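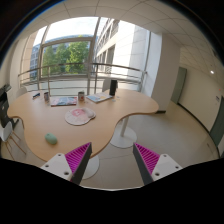
Poste 3, bureau courbe. Pince ouverte, tapis de souris et souris sur le plateau.

Galerie : collecte de démonstrations en environnement de bureau

Cette page accompagne le lot « bureau » du projet Marikar. Les démonstrations sont enregistrées à la pince tenue à la main, caméra solidaire du corps de pince, sans bras motorisé. L'opérateur exécute la tâche, la trajectoire est reconstruite après coup à partir de la vidéo, puis l'épisode est découpé et annoté. Le lot vise 200 épisodes par poste. Protocole : Morven Cairns. Annotation et contrôle : Keir Swanson.

Notes sur la vue du poste 3

Doigts. Patins nervurés magenta montés sur lames gris foncé, embases blanches vissées. Les patins viennent de chez Gumevex ; la série précédente, lisse, marquait trop peu de relief à l'image pour que l'ouverture soit estimée de façon fiable. Remplacement tous les 100 épisodes, ou dès qu'une nervure se décolle.

Objets de la tâche. Souris vert menthe pâle, posée près du bord avant gauche. Tapis rose pâle et blanc avec repose-poignet, un peu à droite du centre. Consigne : saisir la souris par les flancs, la déposer sur le tapis, rouvrir la pince, se retirer. Un dépôt à cheval sur le repose-poignet est étiqueté « échec partiel » et conservé.

Objets distracteurs. Magazine à plat, livret ouvert, mug blanc à motif rouge et brun, tous vers la fenêtre. Ils ne sont pas manipulés dans cette tâche. Leur disposition change entre deux séries, jamais à l'intérieur d'une série.

Éclairage. Grande baie vitrée derrière le bureau, ciel presque blanc. L'exposition est verrouillée en début de série. Les épisodes tournés en contre-jour reçoivent l'étiquette « baie » et sont répartis entre apprentissage et validation, afin que le modèle ne soit pas évalué uniquement sur les postes aveugles.

Mobilier. Plateau clair de forme organique, piètements blancs. Le contour irrégulier a été retenu pour ce poste : les bureaux rectangulaires dominaient le lot d'avril et la politique entraînée dessus prenait l'arête avant comme repère d'approche.

Paramètres de la série

Durée maximale d'un épisode : 30 secondes. Au-delà, l'enregistrement est rejeté automatiquement.
Position de départ : pince ouverte, doigts écartés, plateau entièrement dans le champ.
Étalonnage de l'ouverture : au début de chaque série et après tout changement de patins.
Épisodes écartés au premier contrôle : 42, en majorité pour perte de suivi lors d'un mouvement rapide du poignet.

La synchronisation et le découpage passent par l'outil Zidano. Les fichiers bruts restent sur le serveur Bivetti jusqu'à la validation du lot ; seules les versions découpées sont distribuées aux équipes d'apprentissage. Les demandes d'accès sont à adresser à Keir Swanson, en précisant le poste et la tâche.

Page mise à jour le 28 novembre 2022.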